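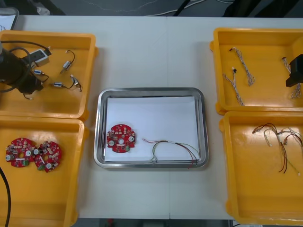
The Astville Makers and Trades Fair runs for one Saturday in February, when the fairgrounds would otherwise be storing boats. Admission is $16, or $22 if you want the lunch. Get the lunch, but go in knowing that it's a baked potato.

I drove up with Dewanti Ngui, who restores pump organs and had been promised a bellows man. We left at an hour I don't care to repeat and still ended up in the overflow lot, a hayfield with opinions about low cars. A shuttle bus takes you from there to the gate. We beat it on foot, and so did a couple with a stroller.

### Hall A

The big building is for people who sell things to people who make things. Rathnayake had the corner by the door, as they apparently do every year, with a wall of hand files sorted by cut and a man who will tell you what you've been doing wrong with yours. I had been doing most of it wrong. I bought two half-rounds and a brush for cleaning them, and I was told to stop cleaning them on my jeans, which he had somehow noticed.

Across the aisle, Wokarden was demonstrating a drawknife on a length of green ash. It's a lovely thing to watch for ten minutes. After twenty you start to feel you owe them money. The knife costs $211 and comes in a leather sleeve nicer than my wallet. Dewanti picked one up, put it down, walked away, came back, and picked it up again. I went to find coffee.

The coffee was in Hall B. So was the line for the coffee, and for a good stretch of the late morning there wasn't room in Hall B for much else.

### The weavers

If you only have an hour, spend it upstairs with the weavers. They get the old judging loft, which has actual windows, and they are the only exhibitors who bring chairs. A woman working an eight-shaft loom let me throw a few picks of a twill she was making for dish towels. She then took them out again, quite cheerfully, while telling me about her sister's knee surgery.

They also sell remnants by the pound. I own a pound and a half of remnants now and have no plan for them.

### Talks

The talks are in the annex, where the heat comes on in bursts loud enough to stop a speaker mid-word. I sat through "Glues Our Grandparents Used," which was much better than its title and smelled worse. Hide glue keeps its friends, and there was a good argument in the back row about whether you can keep a pot going all week. (The speaker said no. A man in suspenders said he'd done it for 60 years, then had to admit he meant the pot.)

The 2 p.m. talk on sharpening was full by 1:30. I listened from the hallway and got the questions but none of the answers.

### The bellows man

He was real. He had half a table at the far end of Hall C, behind the Zusemus stand, where they were giving away tape measures and drawing the sort of crowd that free tape measures draw. He had sheepskin, rubber cloth, and a shoebox of old valves, and he and Dewanti talked for most of an hour without once finishing a sentence out loud. She came away with enough cloth for two instruments and a phone number written on a paint stirrer.

I got a tape measure. It's in centimeters on both sides.

### If you go

Bring cash, since the card reader at the gate was down when we came in and still down when we left. Wear boots for the hayfield. The restrooms in Hall C are the warm ones. Doors open at 9, and the potatoes are gone by 12:30.

Dewanti bought the drawknife on the way out.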